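My Ternis arm kit, two months in

So I finally caved and bought the Ternis. If you read this blog at all you know I've been going on about desktop robot arms for ages, and my brother-in-law Martim Falcão got so sick of hearing it that he sent me a discount code for Broseo, the little shop that sells the kits. Fifteen percent off! I ordered it that same night, in my pajamas.

The box has everything except the tabletop (they sell you the printed parts too, if you don't have a printer or don't want to babysit one for days). I went for the printed set in white. There were 776 pieces on the packing list if you include every last screw, and I did not check them all. I was one bag of screws short, wrote to Broseo, and had a new bag in the mailbox before I'd finished the shoulder.

Building it took me three evenings. The manual says 90 minutes. I would love to meet the person who did it in 90 minutes. The wiring is the slow part, and the drawings for the wrist are tiny, so I ended up zooming in on the PDF on my phone with my nose practically on the screen.

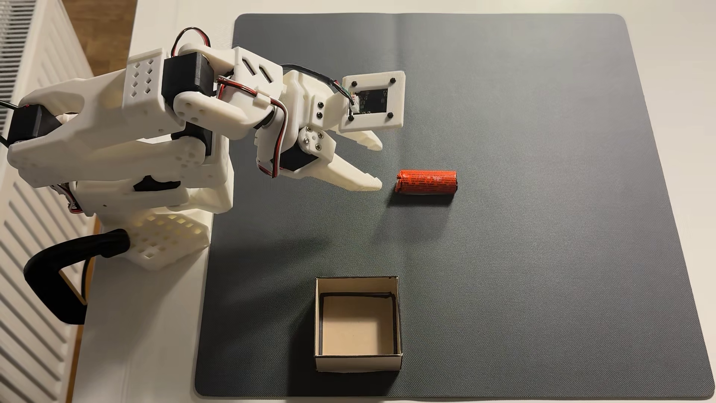
The software is called Imivico and it's a separate download, free for the basic version. You teach the arm a job by running it through the moves, over and over, and then it has a go by itself. My job for it is simple: battery goes in the little cardboard box. I like the orange-red battery for this because it really stands out on the dark gray mat, and I keep the box close so the arm doesn't have to swing far. The two fingers are long and tapered and they're great for small stuff like that, though I did have to redo the gripper setup twice before they'd close evenly.

After 100 practice runs it was getting the battery in more often than not, and I may have cheered out loud. Then I moved the lamp and it got a lot worse, so the lamp is back where it was and has a piece of tape marking the spot.

Gripes: the clamp you get is fine, but check it now and then, mine worked itself loose after a long session. The servos whine. My dog leaves the room. And the paid version of Imivico keeps popping up a little banner, which is getting old fast.

Would I buy it again? Yep. If you want something you can use right out of the box, skip it, but if you like fiddling (hi, it's me) it's a ton of fun. Martim wants one now too, so I guess I owe him a discount code. Next up I'm trying the softer fingertips from Palacios, and I'll post again in December once I've had a proper go with them.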